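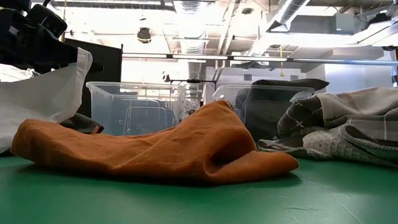 **How much should we set aside for spare gripper fingers and pads in the first year of a towel folding cell?**

Budget for 6 full sets per arm and keep 2 of them on the shelf at all times. Pads wear faster on terry than on flat cotton, and lead times are worse than the sales people say.

---

**lintfilter** wrote:

Copying the above from the pinned post so I can ask about it. Does the 6 sets figure assume one shift? We're a mid-size linen service, two arms on order through Tanguy, and I have to hand in numbers by Wednesday. I have the arms, the table and the install covered. Consumables is a blank line right now.

---

**m_overgaard** wrote:

I wrote the pinned post. One shift, yes. For two shifts, double the pads but leave the fingers alone. Fingers mostly die from crashes, and you get most of your crashes in the first couple of months whatever the hours are.

– Mikkel Overgaard

---

**PressRoomPat** wrote:

I think 6 is too high. We run Zamix fingers and went through three sets in a year, mixed towels and dish cloths. The pads are glued on, so we re-pad them ourselves. A sheet of pad material costs next to nothing compared with a new set.

---

**m_overgaard** wrote:

Re-padding is fine if you have someone who will do it the same way every time. We tried it. Pad thickness came out uneven and the pick height had to be set again after each swap. I'd rather pay for sets.

---

**PressRoomPat** wrote:

We cut them with a die. No trouble with height. I wouldn't tell a first-time buyer to spend double on account of that.

---

**lintfilter** wrote:

OK, so somewhere between three and 6 depending on who is doing the work. We have one maintenance tech and he is busy, so I'll lean toward Mikkel's number. What else do people forget? My list so far:

- spare pads and fingers
- cables
- service contract
- training for 2 operators

---

**driplineK** wrote:

Test cloth. Buy a pile of it and write it off. You want the actual mix you process, thick and thin, plaid, waffle, plain, old and new. We did our trials with 50 new towels, all the same, and then the cell choked on the washed stuff. That cost us most of April.

Also bins. Get more than you think, all the same model. If the rim heights differ you end up teaching positions twice.

---

**PressRoomPat** wrote:

Agree on test cloth. I'd go to 200 pieces if you have that many types.

---

**lintfilter** wrote:

Would 200 come out of the capital budget or operating? Ours could be pulled from stock we're retiring anyway.

---

**driplineK** wrote:

Retired stock is good for some of it, but don't use only that. Worn towels go limp and they pick differently. We put ours under commissioning so it sat with the capital request. Ask your finance person before you do that though.

---

**Hemline_Joe** wrote:

Is the service contract worth it? Vodau quoted us one that would pay for another arm in a few years. I'm tempted to skip it and pay per call.

---

**m_overgaard** wrote:

Take it for year one, then look again. Check whether it covers the gripper. Ours covered the arm and controller only, and every call we made was for the gripper.

---

**PressRoomPat** wrote:

Skip it. Put the same money in a repair line and keep it if you don't use it.

---

**Hemline_Joe** wrote:

In our shop, money that isn't used by year end is gone. So that plan doesn't work for me, but I see the point.

---

**lintfilter** wrote:

Same with us. I asked Tanguy if the gripper is included and they're checking. Drotirness also offers a plan that covers grippers from other makers, has anyone used it?

---

**driplineK** wrote:

We have it. Fast on parts, slow on the phone. Get them to list your exact gripper model on the contract – ours only said "end tooling" and we had to argue over a broken finger.

---

**lintfilter** wrote:

Good, I'll ask for that wording. Going in with 6 sets per arm, test cloth under commissioning, and one year of service if the gripper is on it. Will post what gets approved.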